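Stillel Cloth Folding Set: README

Version 3, August 13, 2026
Maintained by Treasa Carroll

What is in the set

Stillel is a collection of short recordings of household cloth being laid out, folded, stacked and shaken open again. The cloth is ordinary: towels, throws, pillowcases, napkins, table covers, a few T-shirts. Most of it came from two homes and one secondhand store. There are 2512 recordings in this version. Each one covers a single attempt at a single task and has one row in the index file, stillel_index.csv.

The set is meant for people who study how fabric behaves when it is handled on top of other fabric. Folding on a bare table is already well covered elsewhere, so we left most of it out. In Stillel there is nearly always a second cloth underneath, and the two are usually different colors so that the edge of the top piece is easy to find.

Folders

towels/ hand towels and bath towels
throws/ fleece and other soft covers
flat/ napkins, pillowcases, table covers
wear/ T-shirts and one apron
mixed/ two or more pieces from different groups, one on top of another
notes/ the session notes, one text file per session

A recording is filed by its top piece. If the top piece is a throw and the bottom piece is a table cover, look in throws/. The mixed/ folder is for recordings where both pieces are moved. We changed this rule between versions 1 and 2, and a few older recordings may still sit in the wrong place. The column "top_piece" in the index is correct even when the folder is not.

Tasks

half: fold once, edge to edge
quarter: fold twice
thirds: fold in three along the long side
smooth: flatten wrinkles without folding
shift: slide the top piece without moving the bottom piece
unfold: open a folded piece and lay it flat

"Shift" was added in May. It has fewer recordings than the others, and the notes for it are longer. Soft covers drag whatever is under them, and people marking the recordings did not agree at first on how much movement of the bottom piece was acceptable. The rule we settled on is in notes/shift_rule.txt.

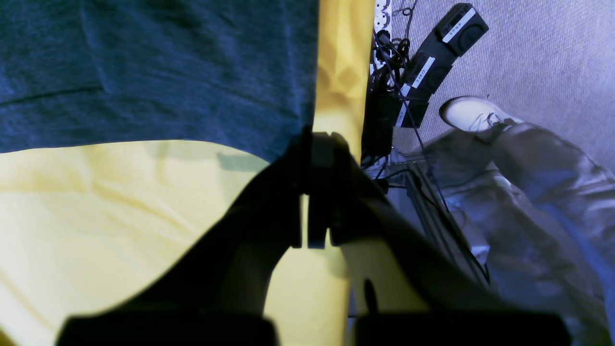 Color names in the index are kept simple. A cloth gets one main color and, if needed, one second word: "blue teal," "yellow," "gray stripe." We do not try to match the color from one recording to the next. The same yellow cloth can look pale lemon in strong light and closer to ochre inside a fold, and it is still listed as yellow. If you are sorting by color, use the index and not the pixels.

Wrinkles are scored from 0 to 3. Zero means flat. One means faint lines, such as the crease left over from an earlier fold. Two means soft wrinkles over a good part of the cloth. Three means bunched. The score is for the top piece only and is given twice, once at the start and once at the end. There is no score for the bottom piece. We would like to add one, but it would mean going through every recording again.

Lighting and rooms

Recordings were made in two rooms, listed as Talpur and Lotel in the "room" column. Talpur has a large window on one side and the light changes through the day. Lotel has ceiling lights only. Shadows from one cloth onto another are common in both and were left alone. The floor and whatever happened to be on it, including power strips and cables, was not cleared between sessions. If you crop to the cloth you will lose most of this, but check the corners first, where the cloth sometimes runs past the crop.

Washing and care

All pieces were washed before their first session and again after every 25 sessions. Nothing was ironed. Fabric softener was not used. The fleece pieces pilled over time, and the notes say so for each one.

Known problems

The dark towels in towels/ are hard to see in the evening Talpur sessions. One pillowcase was swapped for a similar one partway through and both have the same ID. Session notes are missing for 3 sessions in flat/. The "thirds" recordings for T-shirts use a different fold from the "thirds" recordings for towels and should not be compared directly.

Suggested split

The file split.txt holds out 100 recordings for testing. They were picked by cloth, so no piece in the test group appears anywhere else. Please keep it that way if you make your own split. Results come out much too good when the same towel is on both sides.

Related sets

Stastusov covers hanging cloth (lines, hooks, hangers) and uses the same color names and wrinkle scores. The index columns match, so the two files can be joined without changes, except that Stastusov has no "bottom_piece" column.

Corrections

Send the recording ID, the column and the value you think is right to Treasa Carroll. Fixes go into the next version and are listed in changes.txt.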